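Open day at Flornow, shoes off at the door

2 comments | 14 shares

Doors at ten, already packed by quarter past. Farah Lumbantobing runs the demo floor and she talks fast — faster than I write. Hand-held grippers, worked by people, down on the planks. The idea is you do the job yourself and the machine learns from the recording. Up to 2,000 clips a month, she says, most of them dull. Packing. Unpacking. Boxes.

Othmane Samir had a go before me. Made it look easy. It isnt. The trigger is stiff and your wrist gives up long before you do. Jabari Kioko, visiting from Skalelby, asked about slippery cardboard and got a long answer I only half caught. Something about fingertip pads. Coffee was good. The 1,128 clips from the first round are being sorted now, the rest in May.

Tablet box, the morning's job:
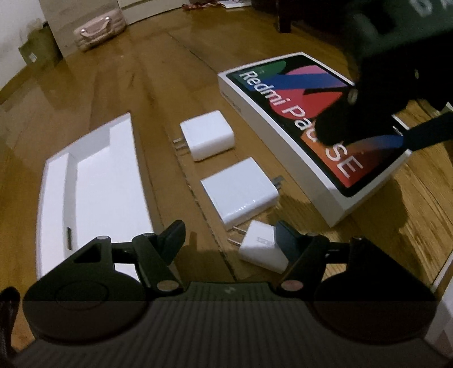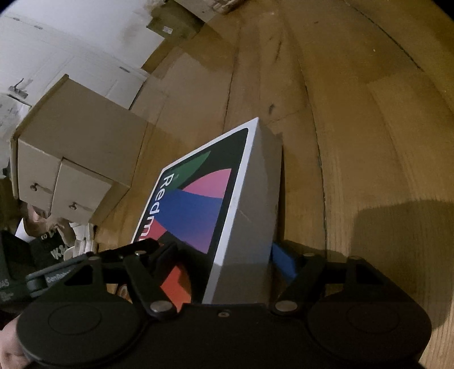

Page last changed: May, 4:40 p.m.

Gladys Were wants to try glassware next. Farah pulled a face at that. I stayed for a secnd turn and missed my bus — next open day is at the Hulme site, same hours, bring thick socks.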